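The pink chair, according to Balakrishnan, had opinions. Leave a book on it overnight, he claimed, and by morning the book would be worth reading.

Sabina had worked at Detarell for six years and did not believe in chairs.
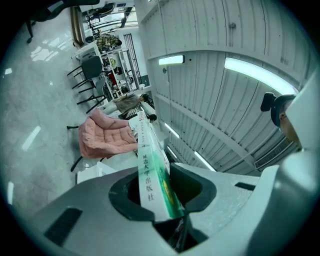
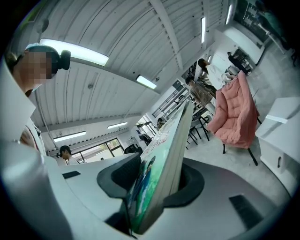
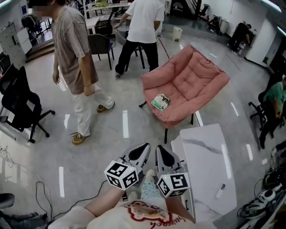 "Which book did it improve?" she asked.

"The one Lakshmi brought in. March, I think. She gave up on page 40, left it on the seat, and finished it the next day."

"So she slept and tried again."

"You always do this," he said.

She did always do this. Somebody had to. Last year it was the lucky desk by the window, and before that a mug. Still, she stayed late that evening and put her own dull novel down on the quilted cushion – face up, in case that mattered – and went home annoyed with herself.

In the morning she read from page 301, standing, with her coat on. It was exactly as dull as before. Then a bus ticket slid out of the back, and on it, in small blue handwriting she didn't know, were the words: give it one more chapter.

"Balakrishnan," she called, "is this yours?"

He was looking for his glasses and didn't answer.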